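Ticket: Lighting console drops cues during performance
Venue: Doltton Playhouse, main stage
Opened: 19/04/2021
Reported by: Fouad Metwally, Stage Management
Status: Pending customer confirmation

Summary
The customer reports that the Alleck console skips between one and three cues in Act Two of the current production. The fault was noted at two dress rehearsals. Act One runs as programmed.

Steps taken
The show file was copied to the backup console and run from the top. The same cues were skipped. The file contains 400 cues, of which 15 in Act Two are set to follow automatically. All skipped cues belong to this group.
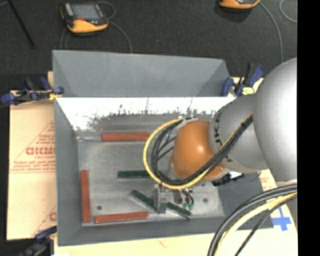
The follow times were then compared with the paper cue sheet kept by the stage manager. Several had been entered as zero after the October revision of the script - the console treats these as already complete and moves on. The network cable to the Fadden dimmer rack was also replaced, with no change in the result.

Resolution
Correct follow times were entered and the file was saved under a new name. Act Two was run twice without a skipped cue.

Outstanding
The customer is asked to confirm after the next full rehearsal. The ticket will close after 20 days if no reply is received. The request for a second Janssen monitor at the prompt desk has been moved to a separate ticket.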